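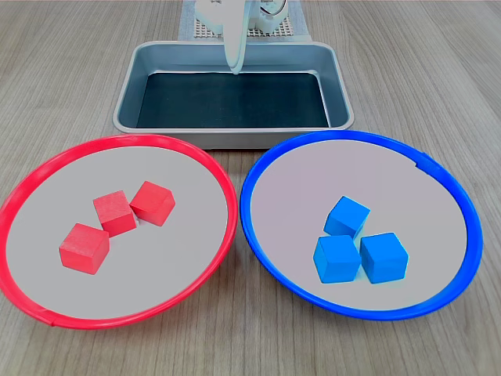

## Notebook, 2026-02-16 – rally coding, second pass

Back on the protest reports after too long away from them. For whoever picks this up after me: we're coding local news coverage of street rallies held during visits by foreign heads of government, and the question is still whether a report tells you what the protesters wanted or only that they were there and being loud.

The batch is 648 articles. Minttu Salminen and I split it down the middle and both coded the same 200 as an overlap, so we could see how badly we disagree. Answer: on dates and places, hardly ever. On "demand stated," a lot! I went in thinking that was the easy column.

### Where we split

Most of it comes from signs. A reporter writes that people outside the town hall in Zuvdale carried posters reading "No handshake" and leaves it there. Minttu codes that as a stated demand (don't meet the guy). I'd been coding it as a slogan and moving on. After lunch we went through a pile of these out loud and I came around to her side, mostly. If you can turn the slogan into a sentence that starts with "They want the government to...", without adding anything of your own, it counts. "Shame" doesn't. "Cancel the dinner" does. "No handshake" now does too, and I have to go back and fix mine, ugh.

The other mess is quotes from officials. Quite a few stories give the protesters one line and then let a deputy minister explain for four paragraphs what the protesters are upset about. Is that a stated demand? I say no, it's somebody else's version. Minttu wants a separate value for it and I think she's right, so there's a new code: "demand, reported by other side." Please don't use it for police spokespeople talking about crowd size or road closures, that's a different column.

### Duplicates

Tustent (our scraper) is still pulling the same wire story under different headlines. I found one June rally in there seven times, once with the visiting president's name spelled wrong, and the matching script had waved every copy through. Comparing opening paragraphs catches more than comparing headlines. I changed the script to do that and it's running while I type. If it flags too much I'll loosen it, but I'd rather throw out copies by hand than count one rally seven times and then write something grand about a wave of protest.

Careful with updates, though. Some papers post a morning version ("a rally is planned") and an evening one ("a rally took place") at the same address. Those aren't duplicates, keep both and link them in the notes column.

### The Kanaujia set

Kanaujia sent over his own spreadsheet of embassy-front rallies and it's really nice work, way tidier than ours. Trouble is he codes by event and we code by article, so merging isn't just a matter of pasting. My plan is to give each of his events an ID and attach our articles to it. A few of his won't have any article on our side, and I want to keep those rows in! A rally that no local paper covered is pretty much the thing we should care about most.

Asked him where his crowd numbers come from. Organizers, he says, unless marked. I'm adding a source column before I forget, since police and organizer figures can't sit in the same cell.

### Grutisex

Tried the Grutisex transcription add-on on 3 radio clips. Two came out fine. The third has chanting under the reporter the whole way and the transcript is soup – it turned a chant into what looks like a shopping list. I typed that one up by ear. Wouldn't trust it for anything recorded in the crowd, studio pieces are okay.

### Still open

- recode my slogans under the new rule, then rerun agreement on the overlap
- ask Minttu whether petitions handed over at a rally go under "demand" or get their own line
- event IDs for Kanaujia's sheet
- codebook page 2 still has the old wording for "counter-rally," swap it out
- check what the script did with the June copies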